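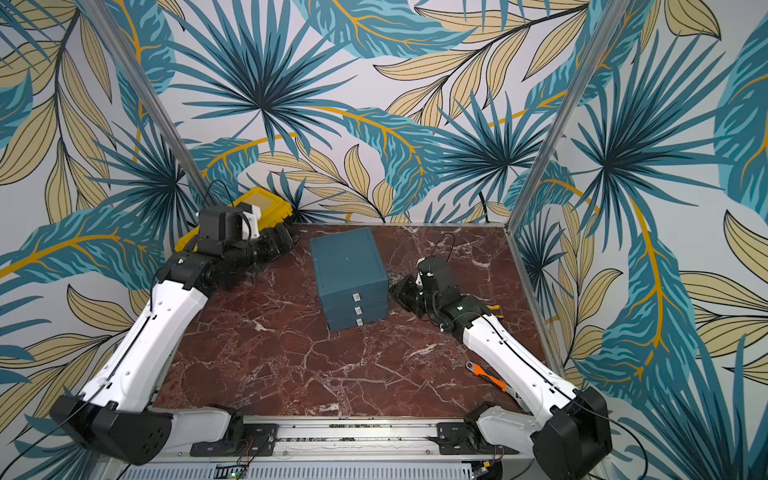 Review: Pondow two-arm bench kit, used for putting things away

Posted 2018-12-06

The Pondow kit is sold as a pair of arms that can learn small chores. I have had one on my bench since November and used it mostly for one kind of job, which is getting small tools into a chest of drawers. I wanted to know if a machine at this price can tidy up after a person. The short answer is sometimes, and slowly.

Setup took two evenings. The arms bolt to an aluminum rail and the instructions for that part are fine. The wiring instructions are bad. The connectors are labeled on one end only, and the drawing in the booklet shows an older version of the control boards. Once everything had power I had no trouble with it.

The software is called Dendix and comes with the kit. You guide the arms through a job by hand, it records what you did, and after enough runs it tries the job by itself. The maker suggests 100 runs per task. I did that for opening a drawer and it took me most of a weekend. There is no way to delete one bad run from the middle of a session, so if you sneeze and knock something over you either keep it or start the session again. Please fix this.

Results were mixed. On my last test night it opened the top drawer in 8 tries out of 10. The bottom drawer was much worse. The pulls on these little cabinets are small and rectangular, and if a finger lands slightly to one side it slides off and the arm carries on as if it had the drawer. Closing is easy by comparison, because a push anywhere near the center will do.

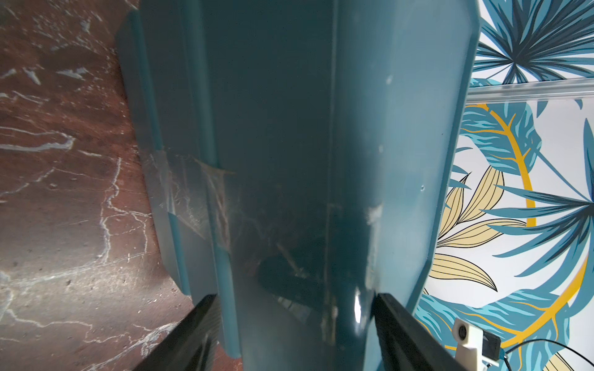
Grip is the weak point of the whole kit. The fingers are hard and black with fine grooves, and they want a flat surface and a straight approach. Shiny plastic is a poor match for them. My blue-green piece has pale scuffs on it and a strip of clear tape across the ridges on one side, so don't practice on anything you care about. I tried a set of Hamdy rubber finger covers for a few days and they held better, but they peeled at the tips.

The wrist cameras are good. They give a close view where the fingers meet the object, and the picture stays usable under a normal desk lamp. The cables are stiff, though, and I would route them before mounting anything else.

Support is through Turitport, where I bought it. They answered in around two days and sent a replacement screw set without arguing.

Would I let it clean up the shop? No. A person can empty a bench into a drawer in the time these arms take to line up on one handle — and a person notices when the drawer is stuck. If you want to learn how this kind of work is done, it is a decent buy. If you want your screwdrivers put away, do it yourself for now.

Score: 6 out of 10. I would go up a point if they sorted out the session editing.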